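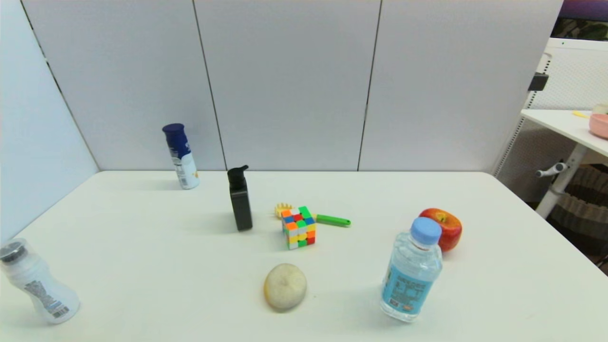
4. Cleaning and Care

Clean the Wundell table top once a week, or after any spill. Unplug the height control before you start.

1. Lower the table to its lowest setting and clear the top.
2. Wipe up dust and crumbs with a dry, soft cloth.
3. Mix 2 teaspoons of mild dish soap into 900 ml of warm water. Dampen a cloth, wring it out well, and wipe the top from back to front.
4. Go over the top again with a cloth dampened in plain water.
5. Dry the top and edges. Leave the table unplugged for 60 minutes if any water ran under the top.

Note: Ink and marker may need a second pass. Let the soapy cloth sit on the mark for a few minutes, then wipe.

CAUTION: Do not spray cleaner directly onto the table or the control box. Spray it onto the cloth. Do not use bleach, acetone, or scouring pads.

CAUTION: Keep pans and irons off the top. Surface heat above 65 °C can leave a permanent mark.

4.1 Legs and Feet

Wipe the legs with a dry cloth. Do not oil the sliding sections. They are greased at the factory.

Check the leveling feet every June and tighten any that have worked loose. Replacement feet are listed in section 7.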